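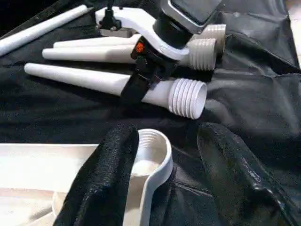 Vitalii Stetsiuk wrote back after the first draft of this talk that he would have called it a near miss and left the word failure out. I kept failure. The arm at Flundton closed on a part, the controller reported a good grip, and the grip was bad. That is enough for me.

Start with what the log said. At cycle 3043 the force reading on both fingers was inside limits. The arm lifted, turned toward the bin and lost the part on the way. It landed outside the marked area. The light curtain did not trip, and the arm kept going with nothing in its fingers for three more cycles before the operator hit the stop.

(Pause. Ask who has seen an arm carry air.)

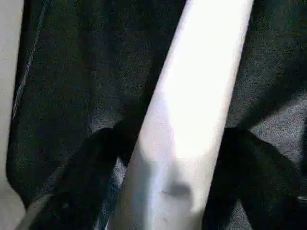
Salazar Handling Group — Cell Safety Team

Round white parts are the hard case for us. Two fingers on a smooth curve give you a small contact area, and if the part is a little off center it can roll under load. The force reading looks the same either way. Bright white on dark cloth also washes out in the wrist camera, so the edge we use for centering goes soft. Say this slowly, people ask about it later.

What we found when we went back:

The grip check ran once, at close. It never ran again during the lift.
The slip alarm had been turned off in May, during the Punow trial, and was left off.
The finger pads were at 658 hours. The change interval on the sheet was blank.

What we changed. The check now runs at close, at the top of the lift and before release. A failed check stops the arm where it is — no retry without a person at the panel. Turning off an alarm needs a second name in the log.

Still open: the Wusora cell has the older controller and can't run the check during motion. It stays at reduced speed until the swap.

Take questions here. Have the log printout ready.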